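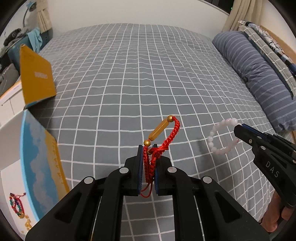

Data card / Boating logs

Ziltarell Mooring Log, version 7

Hello! I put this dataset together from the paper logbooks of my old sailing club at Ziltarell, where I learned to sail in a leaky dinghy and have been going back ever since. It has 3,652 rows, one for each day over ten years, with wind, water level at the slip and which boats went out (if any did, and in winter it's mostly none).

What's in it

mooring_log.csv has the daily rows. boats.csv lists the 81 boats that had a mooring at some point, with length, rig and sail number. Flanico is in there twice as she was re-rigged as a ketch and got a new number. I've left both in, so join on boat_id and not the name!

Where it came from

Shadi Nasrallah scanned the books and I typed them up in the evenings. Randa Nimri checked 400 rows against the scans and found I'd been reading her uncle's sevens as ones (sorry, Randa). Those are fixed in this version.

Things to watch for

Wind is Beaufort, judged by eye from the clubhouse steps. The water level board was moved in June of the fourth year, so use level_adj if you want one long run. Blank means nothing was written down, while 0 means no boats went out.

Not for navigation, please.

Last updated November 2020. Still to do: the Jundach race results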